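Cups at the Zutport Rooms: what changes from June

From June the refreshments table at the Zutport Rooms will run a little differently. The main change is to the cups. We have used throwaway ones since the rooms opened in 2014, and last year we got through 2448 of them, most used once for water and then put in the bin. Derek Wainwright went through the order book over the winter and found that we were spending more on cups than on tea.

We have now bought a stock of reusable clear plastic cups from Flirlow, a small supplier that also does the trays for the lunch club. There are 493 in the store cupboard, which should see us through the summer fair as well as the ordinary weekly sessions. They are for cold drinks only. Tea and coffee will still be served in the china mugs, and anyone who prefers to bring their own mug is welcome to do so.

The drinks table itself has moved to the wall side of the small hall. It used to stand by the door, where people queuing for squash got in the way of people coming in with pushchairs. The white top wipes down easily, and a plain wall behind it means no coats or bags get knocked into the drinks. Please don't pin notices above it. There is a board in the corridor for those.

A clear cup is harder to spot on a white table than you might think, so please stand yours well in from the edge when you put it down.

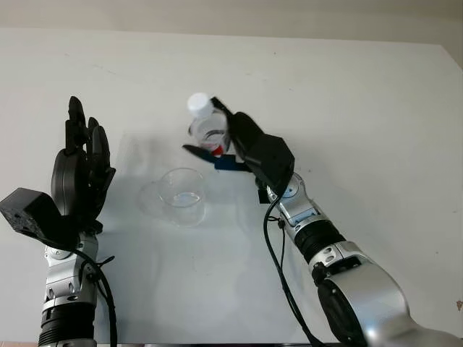
Using the cups

Take one cup and keep it for the whole session. If you are likely to lose track of it, there are elastic bands in the drawer in different colours, and you can put one round your cup.

When you have finished, tip any leftover drink into the sink and put the cup in the grey tray on the kitchen worktop. Cups should go in upside down and in a single layer. Please don't stack them while they are wet, as they stick together and are a nuisance to get apart.

Groups with a late booking should run the dishwasher before they leave if the tray is full. Use the short glass programme. The long one is too hot and leaves the plastic cloudy — we lost a few from the trial batch that way in March.

Cracked cups go in the box under the sink, where Ľubica Beneš will collect them. She is also keeping the spare key to the store cupboard, so speak to her if you need more cups for a party or a larger meeting. Hirers can borrow up to 2 trays at no charge, provided they come back clean.

The remaining paper cups will be kept for outdoor events until they run out. We will not be ordering any more.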